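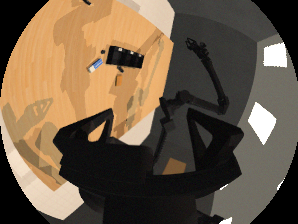 My aunt's dining table seated ten and was used four times a year. The rest of the time it held mail. When she moved to a smaller place she offered it to every relative in turn, and one by one we discovered we had measured our dining rooms and been heartbroken by the results. I have nothing against the thing itself. A light orange-tan wooden tabletop like the one at the head of this column is a cheerful sight, and a gray wall beside it does it no harm. My quarrel is with the idea that a household owes a room to its guests.

We bought a Bellini extending table ourselves, years ago, for a sum I still can't say aloud. It has been extended twice. The second time was to find out why it wouldn't go back in. The leaf lives under our bed, where it takes up the space meant for the suitcases, which live in the dining room.

My friend Lucrezia Mancuso eats at a counter 18 inches deep and has people over every week. They stand, or perch, or sit on the stairs with a bowl. The food is good and everyone goes home at a decent hour because their knees hurt. I have been to seated dinners that could have used that feature.

I know the case for the big table – holidays, homework, jigsaw puzzles, the feeling of being a family in a catalog. I grant the jigsaws. But you can rent a folding table for $40 and give it back the next day, along with the feeling.

My aunt's went to a neighbor in April. I'm told it holds mail.

Last updated: August 12, 2025

Related
Against the Guest Towel
Nithin Iyer: In Defense of the Junk Drawer
Who Needs 200 Cookbooks?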